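To: lab-equipment list
Subject: Re: Budget lines for the second arm cell

In reply to the Plillia group's message:

> We have a draft request for the next equipment round and would like to
> hear from anyone who has been through it. At present it reads: two arms,
> one fixed camera, grippers as supplied, table from stores. Our finance
> office wants everything on one line, and wants to know why we can't
> put off the cameras until next year. We are also being pushed toward
> the longer Kristiansen service contract. Is it worth having? And what
> did you spend on small parts that you hadn't planned for?
>
> The work would be block handling to begin with, then kitting.

Taking these in the order that matters for the June deadline.

Don't put it on one line. At Watovwood we did that in the first round, and when the total was trimmed the cut came out of the parts that looked optional, meaning cables, mounts and spares. The arms arrived on time and then waited 5 weeks for mounting plates. In the second round we split the request into arms, sensing, table and fixtures, spares, and service. Each line had its own quote and its own lead time. The form allows this if you attach a schedule, whatever your finance office says.

Our starting task is the same as yours, colored cubes on a white table, stacked and lined up. 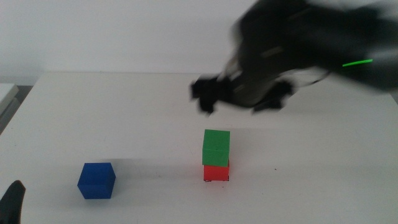 The service contract depends on how many hours you run. We run the arms 15 hours a week, and at that rate the long contract from Kristiansen didn't pay. We took the basic one and put the difference into a spare gripper and two sets of fingers. If you plan to run overnight, do the sum again with their response times in it. Ask for those in writing, as the brochure and the contract didn't agree when we compared them.

On cameras, I would not defer. You can bring up an arm with the fixed camera alone, and for a demonstration that will do. For setting grasp width and checking approach we use the wrist view every day. Retrofitting cost us more than buying at the start would have, mostly in cable routing and in repeating the calibration. Price the following together, per arm:

Wrist camera and bracket
Cable, long enough for full wrist rotation, plus one spare
Calibration target
Host port or hub capacity
2 days of technician time

The last item is the one most often missing from requests I have read. Walaren quoted for the first three as a kit, which saved some paperwork. The host capacity you will have to check yourselves.

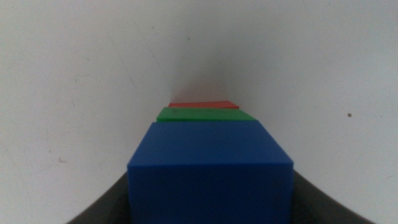
Fingers deserve their own line in the spares section. The supplied ones are adequate for cubes and should see you through the first stage, but kitting will want a different profile, so leave money for it now. Keep the wrist camera in mind when you choose a shape. With a blue cube between the fingers, ours still shows a strip of the green block beyond it and a thinner one of the red, and that is enough to judge whether a row is straight. A wider finger might block part of that view. Get a sample before ordering a full set – most suppliers will lend one if asked.

As for the table, stores stock is fine if it is flat and stiff. We budgeted 200 for a replacement top and have not spent it. Plain white works well with saturated block colors. It also shows every scuff, so allow for cleaning, or for resurfacing if your vision code is sensitive to marks.

Small parts came to more than planned in both rounds. Most of it was fasteners, strain relief and cable. I can send our split schedule with the prices removed if that would help. Please reply off list for that one, and keep the contract discussion here so the other sites can see it.

Watovwood automation lab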